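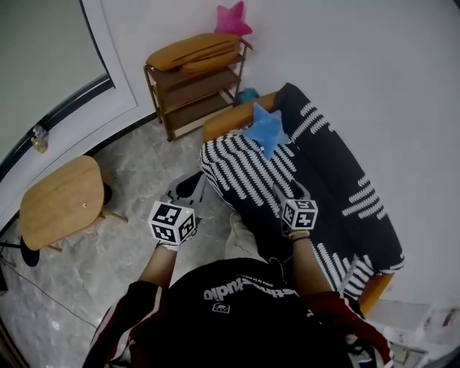

Second morning with the Bickerstaff kit. Keith did the first session and I took over after tea, so I now have an opinion of my own and not just his.

The grippers are lighter than the Lenton pair we sent back. My wrists were fine until mid-morning, then the left one started to complain. The weight sits in the cube, up on top, and whenever I reached low I felt it wanting to tip. Keith says he didn't notice. He has bigger hands.

Calibration took two goes. The first time the software lost the left cube whenever I turned my back to the window, so I pulled the blind and started over. After that it held. The manual says to keep both cubes in view of the head camera at all times and gives no advice on how you do that while bending over furniture. I'll put it in the review.

Today's task was tidying soft things: cushions and plush toys, on and off the seat, then swapped between the seat and the shelf. Target was 40 clean takes and I got 34. Most of the lost ones were my own fault for moving too fast. Two were the app freezing at the save screen. Plush is easy to grip and hard to let go of neatly, as the fabric catches on the fingers and the toy comes back with you. I found that opening wide and pausing before lifting away fixed it nearly every time.

The gloves are decent, though one size only. Mine were damp by lunch. Ask Bickerstaff if they sell spares.

Rang Ifigeneia Moschos at Vumham in the afternoon about price. She is quoting 4000 dollars for the pair with a year of software, and the head mount is extra. I told her I thought the mount should be included, given the thing is useless without it. She said she'd ask. She also said the next firmware fixes the save screen, but she had no date for it.

Keith wants to buy. I'd sooner hold off until we've tried it in the kitchen, where the light is worse and the drawers are stiff. If it copes in there I'll sign off on it. Stirnatau are meant to be sending their version in January and it would be silly not to compare.

Copied everything to the grey drive before tea and put both grippers on charge. The right one shows full. Left one still blinking at half past nine, so I'll check it before bed.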